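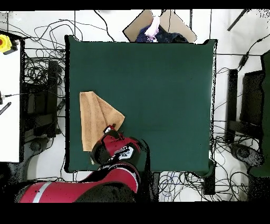 By Folke Sæther
Reviews – Home and Workshop
Friday, November 8, 2019

I have folded towels for money. For two years when I was a student I worked in the back room of a small hotel, and my colleague and I did the bath towels, the hand towels and the thin ones for the pool. So when the magazine asked me to review the Derlow, a robot arm that is sold with the promise to "take over the folding table", I thought I was the right person to be disappointed by it.

I was disappointed, but less than I expected, and in other places than I expected. I will try to be fair.

The Derlow is made by Wemov. You get one arm, a gripper with small fingers, a controller, a table mat and a license for the folding software, which is called Fullora. You need your own computer and your own table. I had the use of it for 16 days in the workshop of Ximeng Su, who repairs curtains and upholstery and has bought the arm with her own money. She let me come in the afternoons, and she answered more questions than I had the right to ask.

The setup

The manual says one hour. We needed the first afternoon and a part of the second. The arm itself goes together quickly and the screws are good, but the cables are too many and too long, and they all end up on the floor. I would like to see them in one sleeve. In a workshop you learn where to put your feet, but in a home with children or a dog I would not want it.

The emergency stop button is large and red and you find it without looking. I pressed it four times during my test. Every time the arm stopped at once, and every time it took several minutes to start again from the beginning. I prefer this to the opposite.

What it does with a towel

A tan terry towel on a dark green surface is an easy case for the software, and even so the fold can come out closer to a triangle than to a rectangle. This was my most common result. The gripper takes a corner, lifts it, carries it over and puts it down, and then the finger presses on the cloth near the edge. The pressing is a nice idea. I used to do the same with the side of my hand. But terry is soft and thick, and it does not remember where you pressed it. If the first corner lands a little bit wrong, the second fold makes it worse, and the machine does not go back to correct. It goes on very calmly with the wrong towel.

I made a long test with Ximeng's towels, the same few again and again. Out of 363 attempts, I would have put 48 on a shelf in the hotel. Perhaps my old boss would have accepted less. Another large group was good enough for my own bathroom, where the door of the cabinet is closed. The rest I did over by hand.

Speed I can say shortly: it is slow. A person with practice folds a bath towel in the time the arm uses to choose a corner. I know that the usual answer is that the machine does not get tired, and this is true, but I had to stand beside it, and I got tired.

Other cloth

Thin cotton napkins went better than I believed. They lie flat, the corners are clear, and the software finds them quickly. With a dark blue pillowcase it had big trouble, I think because the mat is also dark. Ximeng put a white sheet under it and then it was better. T-shirts are listed in Fullora as "beta" and I would take this word seriously. The sleeves were never where the machine wished them to be.

The larger problem comes before the folding. The Derlow wants one piece of cloth, on the mat, more or less spread out. Real laundry is a pile. It is twisted, the socks are inside the pillowcase, and somebody must pull it apart and lay it down. This somebody was me. When you have taken a towel from the pile, shaken it and laid it flat, most of the work is finished – you only need to fold it, and you already have it in your hands.

Against the Cao

Readers will ask about the Cao, which I tried in the spring. The Cao is a cabinet. You clip the garment to the front and it comes out folded in a drawer. It is faster than the Derlow, and the result is more even, but it can do only what the clips can hold, and a big bath towel does not fit at all. The Derlow is the worse folder of the two and the more interesting machine. Ximeng has also taught it to hold down one end of a fabric while she marks the other end with chalk. It needed a whole evening to teach, but now she uses it almost every day. She told me that for this alone she does not want to sell it, and the folding she has more or less given up.

I think there is something to learn from this. The job that worked was one where a person did the difficult part and the arm had to be steady and patient. The job on the box is the one where the arm must understand a soft thing that changes its form each time it is touched, and this is where we are not yet.

Small complaints

The mat has slightly raised edges, and wide towels catch on them. The fan in the controller makes a high sound. The manual is translated in a hurry (I am allowed to say this, English is my third language and I still found the mistakes). Fullora must be online when it starts, also if you only want to repeat a fold you have saved, and one afternoon the internet was down in the whole street and we had an expensive lamp without light.

Should you buy it?

For a home, no. For a hotel or a laundry, also no, and I would say it even if it were twice as fast. For a small workshop with somebody who likes to teach a machine and has patience for cables, perhaps yes, if you have a holding or pressing job in mind and not a basket of clean clothes. Wemov says a new version of the software will come before the end of November, with better corner detection. Ximeng has promised to run my towel test again with it, and I will add the numbers under this review when I have them.

Good: strong build, safe stop, gentle with thin cloth, useful as a third hand.
Less good: slow, cables everywhere, weak with terry, needs a person to prepare each piece.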